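About us

Bronach Upholstery
Chair and sofa repairs, re-covering and cushion making in Stidgate

Bronach is a small upholstery workshop. We re-cover, repair and refill household seating, and we make cushions and seat pads to measure. Most of our work comes from homes in Stidgate and the villages nearby. We also look after seating for two care homes and the waiting room at the Skusell surgery.

How we started

The business began in a rented garage behind Lindgren Hardware, doing drop-in dining seats and footstools. After a few years we moved to the present workshop at 111 Mill Road, which has a ground floor wide enough to get a three-seater through the door without taking its feet off. The cutting table is upstairs. The name Bronach comes from the house where the first sewing machine was kept.

What we do

Full re-covering of armchairs, sofas, rocking chairs and window seats
New webbing and springs
Replacement foam and feather fillings
Loose covers, cut to your own furniture
Seat pads for dining chairs and benches
Small frame repairs, such as loose joints and split rails

We do not take on car seats, leather dyeing or antique gilding. If you ask us about any of these we can pass you the number of someone who does them.

How a job runs

Send us a few pictures of the piece with its width, depth and height. We reply with a price range and an idea of how much fabric you will need. If you want to go ahead, we come out to look at it or you bring it in, and we give you a fixed price in writing. A deposit of 40 per cent books your place and the rest is due on delivery.

An armchair usually takes two weeks once it is in the workshop. Sofas take longer, and the waiting list is at its worst in May and before Christmas. Sometimes we find a broken rail or worn webbing when the old cover comes off. We stop and ring you before doing anything that would change the price.

Fabric

We keep 50 sample books in the shop and you can borrow up to three at a time. Plain weaves and wool mixes are the most popular. Strong reds have been asked for a lot this year, along with dark greens. You are welcome to supply your own fabric, but please check that it is sold for upholstery and meets the fire safety rules. Curtain fabric will wear through quickly on a seat.

Old covers are returned to you if you want them. We keep offcuts for a year in case a patch is needed.

Collection and delivery

Collection and delivery are free in Stidgate. Further out we charge by the mile. Two of us come with the van, so you will not have to lift anything, but please tell us about stairs, narrow halls and parking.

Visiting

The workshop is open from 9 to 4 on weekdays. The bell is on the left of the blue door. Appointments are only needed if you are bringing furniture in. 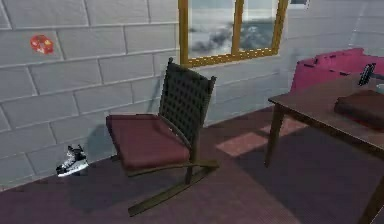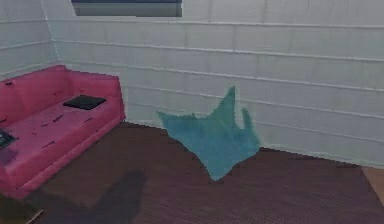
Rocking chair with a maroon seat cushion (first picture) and a sofa in raspberry (second picture).

Page last updated July 10, 2025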